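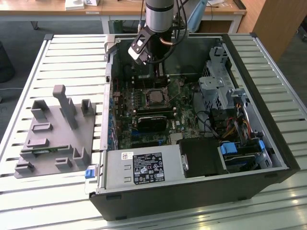
*A desktop tower on its side with the panel off. Lay yours flat like this before you start.*

# Cleaning out an old desktop computer

A tower that has spent years on the floor under a desk pulls in carpet fluff, pet hair and kitchen grease if the desk is anywhere near the kitchen. The fans get louder and the case gets warmer. Cleaning it takes an evening at most and needs very little equipment.

## What to have ready

- A Phillips screwdriver, medium size
- One can of compressed air, or a small electric blower
- A soft paintbrush, 1 inch wide, never used for paint
- Cotton swabs and rubbing alcohol
- An egg carton or muffin tin for screws
- A vacuum with a hose, for the floor and the outside of the case only

I keep the brush and the screwdriver in a Kostholm bread tin on the workshop shelf so they don't wander off into the kitchen drawers.

## Before you open it

Shut the computer down, switch it off at the back and pull the power cord. Hold the power button in for a few seconds. Take a photo of the back with all the cables still in, then unplug them.

Work in the garage or on the porch if the weather is dry. The dust goes everywhere and you will be wiping shelves for a week if you do it in the bedroom. A metal or bare wood surface is better than a blanket or a rug, which build up static. Touch a bare metal part of the case now and again while you work.

## Getting the dust out

Most side panels are held by two screws on the back edge and slide toward the rear. Some older ones need a thump with the heel of the hand.

1. Pick out the big clumps by hand.
2. Hold each fan still with a finger and blow the dust off the blades. A fan spun up by compressed air can wear out its bearing.
3. Use short bursts from a hand's width away, with the can upright. Tipped over, it sprays liquid.
4. Brush the vents from the inside, then blow through from the outside.
5. Pop off the front cover if it comes off easily. There is usually a felt-like mat of dust behind it.

Leave the power supply closed. Blow through its grille and move on.
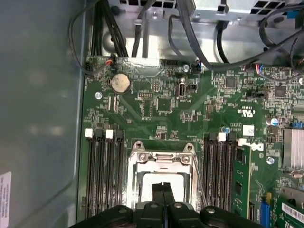
*Processor socket and memory slots. Keep the brush and swabs away from any open socket.*

If the computer has been crashing, press down on the memory sticks while you are in there. Each one should sit level, with the clips closed at the ends. Lift one out by its edges if the contacts look dull, wipe them with a swab barely damp with alcohol, and let them dry before it goes back.

The processor can stay where it is. If the cooler comes off for any reason, the old paste has to be cleaned away and replaced - a dab the size of a pea is plenty.

## Putting it back

Check that no cable is resting against a fan. Slide the panel on, put the screws in finger tight, then snug them up. Stand the case on a board or a low stand. Mine sits on an offcut of shelf, and raising it has cut the dust by roughly half.

I do ours every July, along with the dryer vent and the refrigerator coils.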